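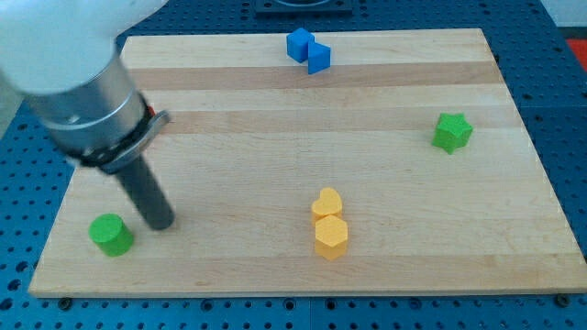

Light-colored wooden board on the blue work table.

Gruditz: a little dataset of wood finish recipes

Hi! I've been mixing my own oils and waxes for years, and for most of that time my notes lived in the back of a seed catalog. Gruditz is those notes typed up properly, so I can search them and you can use them too. It's 281 rows, one row per test patch, and it covers cutting boards, spoons, shelves and one very patient stool.

Last updated 20 June 2023. The next batch should go up in July if the walnut oil tests are done by then (they're slow, sorry).

What you get

There are 3 files in the folder. patches.csv is the main one. recipes.csv has the mixes, with parts by weight. notes.txt is me rambling, and you can skip it, though the bit on beeswax going grainy might save you an evening.

Columns in patches.csv

patch_id: just a number, in the order I made them
wood: common name, lower case
grit: the last sandpaper I used before the finish
recipe_id: matches up with recipes.csv
coats: how many
hours_between: drying time between coats
water_score: 1 to 8, where 8 means a drop of water sat there all evening and left no mark
feel: my own words, so expect "nice" and "kind of candle-y"

About that water score. I started out with five steps and kept wanting more room at the top, so I went back and rescored the older patches from my notes. I trust those old ones less. They have an r after the score, which means you'll need to strip the letter before you do any math. I know, I know, it should be its own column!

Where the wood came from

Mostly offcuts. A lot of the maple and beech came from Irnico, a furniture shop that sells its scraps by the bag, and the pine is from old shelves. I labeled the wood by eye, so if a row says "ash?" with a question mark, that's me being unsure. Please keep the question mark if you pass the data along.

Things to watch out for

Maple is way overrepresented. My workshop is damp in spring and I didn't log humidity until patch 90, so the early drying times are all over the place. Also, none of this is food safety advice. I wrote down what I mixed and how it held up, and I'm not a chemist. And if you try the linseed mixes, lay your rags out flat to dry, outdoors, away from anything that burns. Oily rags in a heap can catch fire all by themselves.

Loading it

Any spreadsheet program will open the files. They're comma separated, UTF-8, with a header row. The accents matter in one spot: recipe 3 is called Hầu, and if that comes out as garbage, your import settings are off.

License and fixes

Use it for whatever you like, just mention Gruditz somewhere. I post changes on my page at Indside, and corrections are very welcome there, especially from anyone who can tell ash from oak better than I can.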